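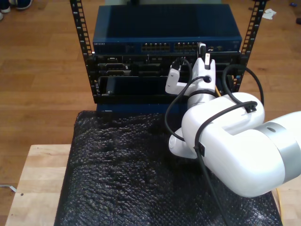

Pylyp Antoniuk wrote to us that a robot for a server closet sounded like a very expensive way to avoid getting out of a chair, and asked whether we had ever met a cable tie. We put his letter on the wall. We also agreed with most of it, and he now gets our test notes every August.

About Namgate

Namgate tests automation kits for small network rooms. We are a team of four, working out of a converted shop with a wooden floor, and we don't sell robots. Companies that make them send us a kit, or we buy one, and we try to get it to do the jobs in the brochure. Then we write down what happened.

Most of us used to look after networks for a living. That has left us with a low opinion of the word "seamless" and a fairly high opinion of labels.

What we look at

The pitch for these kits is nearly always the same. An arm stands next to your rack, somebody far away drives it or a program does, and a connector gets moved at 2 in the morning without a van being sent. We would like that to be true. So we start with the dull end of it: reaching a connector on the front of a switch, on an open rack, on a table, with good access from the side. A kit that struggles there has no business near a full cabinet.

After that we look at the arm's own wiring. Brochures tend to leave it out, and on a white arm with black cables clipped along the outside it is hard to miss. Anything that loops can catch, and a rack is full of things to catch on. We ask every maker what happens when it does. The answers vary a lot – one was a link to a video with music on it.

The kits on our list

Bavik is an arm and two-finger gripper sold with a setup visit. The visit is good. The manual runs to 543 pages and has no index.

Sembiring is a remote-hands service, paid by the month. Our doubt is the contract, which counts a "completed task" as one the operator says is completed.

Flillasholm sells gripper fingers and mounts only. They answer email and admit what their fingers can't hold, so we trust them a little more than the others.

How we get paid

Readers pay for the full notes. Makers pay nothing and see the text when you do. Each kit is put through 500 attempts at the same connector before we publish a word, and if a maker wants to send an engineer to watch, the kettle is by the door.

Want us to look at something? Write to the shop and tell us what it costs, including the parts sold separately.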